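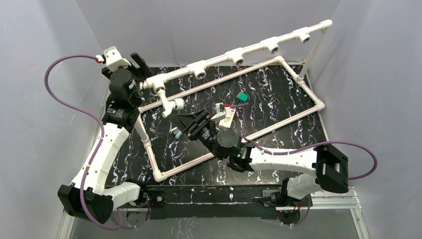
Bench 2, both arms over the marbled top with the pipe frame between them.

Pre-run inspection and method check, two-arm pipe assembly
Completed by: Maxine Katene
Work inspected: Wasora assembly trials, learned policy
Date: 25th February
Copies to: Renzo Ferraro, Idalina Coelho

Marks used: OK / OK with comment / Not accepted / Not checked

Part A. The bench

A1. Side and back panels in place and firm
OK. Panels on three sides. The near side is open, so the floor line applies whenever the motors are live.

A2. Arm bases tight on the mounting rail
OK. Checked by hand with power off, then again with the arms holding position.

A3. Cables clear of the full range of movement
OK with comment. The purple cable on the left arm goes out over the left wall in a wide loop, and the right one swings out past the side of the table. I am told this has never caught. I would like to know who was watching. Tie both back or show me a full sweep at trial speed.

A4. Screws on the white links
OK with comment. Two on the left arm took a quarter turn. Add to the weekly list.

A5. Emergency stop within reach of the person at the bench
OK. Pressed twice, both arms stopped. They sag a little once power goes, so hands stay out from under the crossbar.

A6. Loose items on the table recorded before the run
Not accepted. There is a small green cube inside the rectangular frame and the run sheet doesn't mention it. If it belongs to the task, write it down. If it doesn't, take it off.

Part B. The parts

B1. Pipe and fittings free of cracks and sharp edges
OK. One burr on a spare leg, filed down.

B2. Fittings pushed home to the same depth at the start of each trial
Not accepted. No gauge and no mark on the pipe. A loose tee is a much easier job than a tight one, and the results sheet treats them alike.

B3. Raised crossbar stable if the left gripper lets go
Not checked. Ileana Stoica says it stands on its own. Please do it with the stop pressed and write down what happens.

Part C. The claim

C1. Number of trials agrees with the log
OK with comment. The draft says 343 trials. The log also has 343 lines, but 31 of them are marked "reset, not counted" and have been counted.

C2. Success defined in writing before the trials
Not accepted. The definition in the draft ("pipe seated") was added afterwards. Idalina's note from July says "pipe seated and released", a harder test. Pick one and score everything again.

C3. Scoring done by someone who did not run the trial
Not accepted. Same initials in both columns throughout.

C4. Comparison with the older Stuvel method made under equal conditions
Not accepted. Stuvel was given 30 trials on a different table top. I don't believe a busy marbled pattern makes no difference to a camera-driven method, and I'd want to see it tried.

C5. Human help during a trial recorded
OK with comment. There is a column for it. It is blank from top to bottom — either the arms never needed a nudge or the column was never used.

Part D. Before the next run

Tie back both cables (Renzo).
Settle the cube and amend the run sheet (Ileana).
Mark insertion depth on every pipe end.
Repeat the Stuvel trials on this table, same parts, same lighting.
Second scorer from outside the group. Concetta Donati has offered.

Bench cleared for supervised running once A3 and A6 are closed. The result is not cleared for the Cemia report.

Comment from Renzo Ferraro: Cables will be done today. I think C4 is harsh, the top was changed after a spill and we had no choice.

Reply, M.K.: Understood. C4 stays as it is.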